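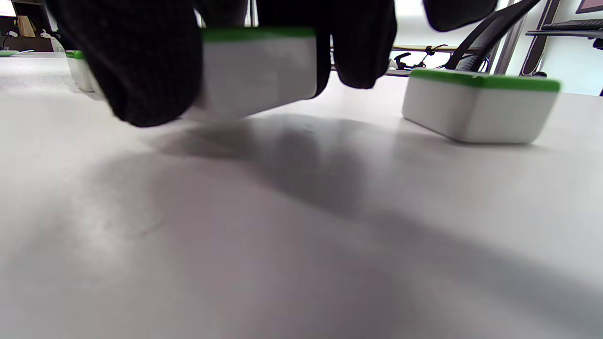 Chapter 2
Rural Crime and the Insurance of Farm Machinery: Marking, Registers and Recovery

What this chapter covers: property marking on plant and machinery, how registers work, what police can and can't do with a recovered item. Insurance only in passing, see the later chapter. Read the Elholm case first if short of time.

Start with the problem. A quad bike goes from a yard in February. Found in September, two counties away, in a lock-up with other kit. Good news for the owner? Only if somebody can tell whose it is. Plates gone, serial number ground off, paint changed. Without a mark the police hold it for a time, then it may be sold or scrapped. Happens a lot.

Marking is the dull answer. Cheap, mostly. Three broad types in use:

Visible marks. Postcode or holding number, stamped or welded on. Puts some thieves off. Spoils resale a little, so owners of newer tractors dont like it.

Hidden marks. Forensic liquids, microdots, small tags glued inside a panel. Hard to find and hard to remove completely. Useless if the finding officer has no reader, or doesn't think to look.

Trackers. Different thing really, they tell you where rather than whose. Often lumped in with the others. Batteries go flat over winter.

Case: the Elholm scheme. Set up by Kavitha Panicker after a run of thefts along the Isel valley. 16 farms at first. Each paid into a shared pot, bought two stamping kits and passed them round. By the second year there were 1,000 items on the register, mostly trailers, generators, saws and GPS units. Panicker's own view was that the register mattered more than the stamps. A number on a trailer means nothing if the list is in a drawer and the farmer is at market.

Compare Prarncombe. Same kits, same leaflets, a bigger area. 2,000 marks issued, far fewer ever registered. Forms were paper and had to be posted. Mulugeta Tefera (his study is in the reading list) found owners who beleived the stamp alone was enough. Keep this in mind for the exercise on recovery rates.

A word on terms. "Recovered" means found by police. "Restored" means back with the owner. Local figures mix the two up all the time, and so do newspapers. We keep them apart thoughout.

Before the next section, look over the Kulkarni checklist at the back of the book. Serial numbers, photos, date bought, where kept overnight. Bring a completed copy for one machine, any machine, a mower will do. Due in by 23rd September.

2.1 Who owns it? Proof of title and the marked item

Possession first. The person holding a stolen trailer may have paid a fair price for it and know nothing of the theft. They still don't usually get to keep it.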